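Drurnberg open day: three hours, two coffees, one very patient arm

I had driven past the Damgaard building for years without knowing what went on in there, so when a flyer for their open day turned up at the library I put it on the fridge and told everybody I was going. In the end it was just me and my notebook, which was fine, as I like to hang around and ask too many questions.

Parking first, as I know some of you will ask. The lot behind the building was full by the time I got there, so I ended up down by the Rarach footbridge and walked back along the canal. It's a nice walk if you've got decent shoes (I did not). The sign-in table was right inside the door, and they gave out stickers with your name and a color for your tour group. I was green. Green went last, so I had time for the first coffee and a look at the wall of old circuit boards in the lobby.

Our guide was Mitali Biswas, who started there as a summer student and never left. She talks fast and walks faster. She took us through the machine shop, where we got to hold a couple of parts (heavier than you'd think!), then down a long hallway with posters about past projects, and then into the room I'd come for, where they teach the arms to pick things up.

The project is called Lostness. I asked about the name, and Mitali said it came from the lost-and-found box at somebody's old school, all those random things in one pile with nothing in common. The point is for the arm to reach into a bin of stuff it hasn't been told about and come out with something. I figured that had been solved ages ago. Don't they have these in every warehouse? Well, sort of, she said, but a warehouse mostly knows what it's got, and a kitchen drawer doesn't.
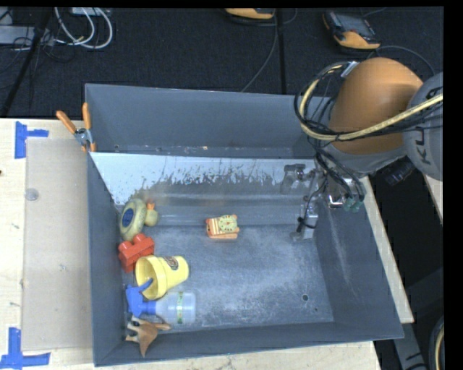

We stood behind a strip of tape on the carpet while Sunil Samarakoon ran the demo from a laptop. He was a lot quieter than Mitali, but once you got him going he was great. One dad in our group wanted to know why they'd use a rubber duck, and Sunil said the duck is small and squishy and rounded all over, so the fingers have to come down in just the right spot. A spray bottle is a whole different problem, he said, being see-through, and cameras have a hard time telling where clear plastic stops and the background begins. I have walked into a sliding door in front of my in-laws, so I sympathized.

The arm is slow. I'd expected something snappy, like the car factory videos, and this was more like watching my grandfather choose a chocolate. It would come down, stop, think (I know, I know), shift a tiny bit, and then try. The first try we saw missed completely and a little girl in front yelled "Again!" It went again, and got the duck, and we all clapped like it was a field goal. Then it dropped the duck back in and went for something else, and we clapped less for that one.

Sunil told us they'd logged 2,547 tries since January, and he keeps the failed ones too. He said he likes the failures better, as there's more to look at. On a good day they get through about 300, but that means starting early and having someone around to stir things up when the arm has pushed everything into a corner. I asked if the stirring was a boring job and he said it's pretty relaxing with the radio on.

There were 27 of us in the green group and the room was really built for half that, so my one complaint is the crowding. If you're short, get to the front early. It was also warm in there, and I'd have liked a bench. The second coffee was in the break room afterward with some very good almond cookies, and that's where I got Mitali to tell me about the gripper fingers. They go through a set every 3 months or so, and there's a shoebox of worn-out ones on a shelf that she let me dig around in.

They're planning another open day in the fall, same setup, free, sign up at the front desk or by phone. Kids are welcome on the tour but not in the machine shop, so bring a second adult if you've got little ones. I'm going back with my brother, who wants to see the machine shop and has already asked me twice about the cookies.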